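Why Cloth Folds
Careo Science Pages for Young Readers
15 Sep 2023

Cloth is made of thin threads. In a woven cloth, the threads cross over and under each other. In a knitted cloth, they form loops. Both kinds bend easily.

Holding it up
Gravity pulls every part of a cloth down. When a cloth is held at one corner, the rest hangs from that point and forms folds. A second hold supports more of the weight, and the cloth between the two holds can stretch into a slope. 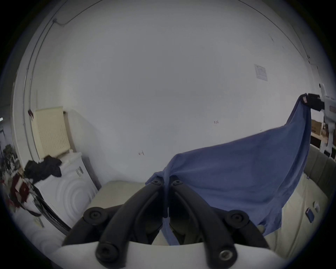

Putting it down
A bed holds cloth up from below. Cloth that lands in a bunch stays in a heap, and its folds rest on each other. Pulling one end draws part of the heap out into a long strip.
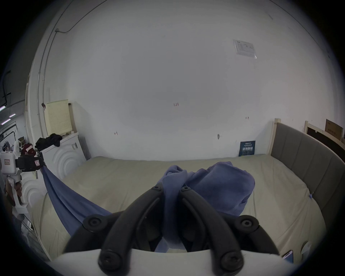 Friction is the force that resists sliding. It acts between the layers of a heap and helps keep them in place. To flatten a towel, find two corners on the same short side. Hold one in each hand and move your hands apart until the edge is straight. Lower the towel slowly, far edge first. Smooth it from the middle toward the sides, then fold it in half.

Word list
Friction: a force that resists sliding.
Hem: the finished edge of a cloth.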